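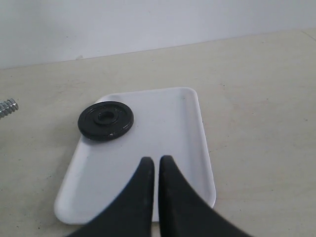

*Fig. 4.1 – Plate on the tray, fingers open.*

## 4. Plate handling task: set-up and running

This section covers the plate handling task used in the second half of the course. Read section 2 (power and stop button) and section 3 (homing the arm) first. The task uses the small arm, the two-finger gripper and the wrist camera. Groups work in pairs: one person at the keyboard, one person at the stop button.

### 4.1 Parts

| Item | Note |
|---|---|
| Tray, white plastic | Wipe with a dry cloth only |
| Weight plates, black | Use the plates from the task box |
| Bar with stand | Check the screws before each session |
| Gripper fingers, curved | Fitted as a pair, never singly |
| Task file | Copy from the Berrada folder on the club drive |

### 4.2 Placing the tray

1. Clear the working area of tools and drinks.
2. Put the tray on the table with its long side along the tape line.
3. Put one plate on the tray, lying flat. It may overhang the rim a little, but it must not rock when pressed.
4. Open the wrist camera view. The plate and both fingertips must be visible.
5. Press **Save view**. The program stores this picture as the start position for the run.

**Note:** The plates are dark and so are the fingers. If the program marks a finger as a plate, raise the arm by 18 mm and save the view again. Do not change the colour limits in the task file. They are shared by every group.

### 4.3 Checking the fingers

1. Set the gripper to **Open – narrow**.
2. Look at the gap from the front. The two tips should be level.
3. If one tip is lower, loosen the clamp screw, push the finger fully home and tighten it again.
4. Close the gripper on the foam block and read the force value. It should settle at 32 on the display. Adjust with the **Grip** slider in single steps.

**Caution:** Keep hands away from the fingers while the motors are on. The gap closes fast, and the stop button holds the arm where it is – it does not open the gripper. To free something caught between the fingers, press stop, switch to **Manual** and use the **Open** key.

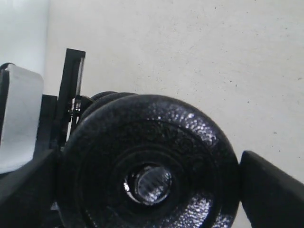 **Cirkermont Technical College | Robotics Club, Sokisberg Site**

### 4.4 Gripping a plate on the bar

Gripping on the bar is the harder half of the task. Three plates hang one behind another and the gripper must take hold of the front one only.

1. Move the arm to **Bar – approach**. Speed must be 300 or lower.
2. Line up the view so that the front plate is low in the picture and seen nearly face-on. The central hole should look round. If it looks oval, turn the wrist until it does not.
3. Move forward in small steps until a fingertip is on each side of the front plate.
4. Stop before the tips reach the plate behind. Going too deep grips two plates, and the arm will report an overload when it pulls back.
5. Close the gripper. Wait for the **Held** light.
6. Pull straight back along the bar. Do not lift until the plate is clear of the end.

**Note:** The upright post of the stand can appear in the view behind the plates. Leave it there. Some groups turn the wrist to hide it and then find that the fingers no longer meet the plate squarely.

**Caution:** Never reach over the bar to steady a plate while the arm is moving. If a plate starts to swing, press stop.

### 4.5 Recording a run

Each group records its own runs for marking. The limit is 1,959 frames per run, after which the program closes the file. A run that reaches the limit is still marked, up to the last complete move.

1. Type the group name with no spaces.
2. Press **Record**, wait for the tone, then start the task.
3. Press **Record** again when the arm is back at home.
4. Play the file once before leaving the bench. Files that do not open cannot be marked later.
5. Write the file name on the bench sheet, with the plate used and any stops.

Groups entering the Rellotville meeting in October must hand in one tray run and one bar run, recorded with the same grip setting.

### 4.6 Faults

| Fault | Likely cause | Action |
|---|---|---|
| Plate slips on lifting | Grip too low, or dust on fingers | Wipe the fingers, raise grip by one step |
| Tray moves with the plate | Finger catching the rim | Start the descent nearer the middle of the tray |
| Overload on pulling back | Two plates held, or wrist not square to bar | Open, back off, repeat 4.4 from step 2 |
| **Held** light does not come on | Force cable loose at wrist | Motors off, reseat the cable |
| View freezes | Camera lead pulled tight | Motors off, free the lead, restart the view |

If a fault comes back after two tries, switch the motors off and enter it in the fault book. Do not open the wrist cover.

Section 4 last changed May 30, 2018. Continue with section 5, *Shutting down and storage*.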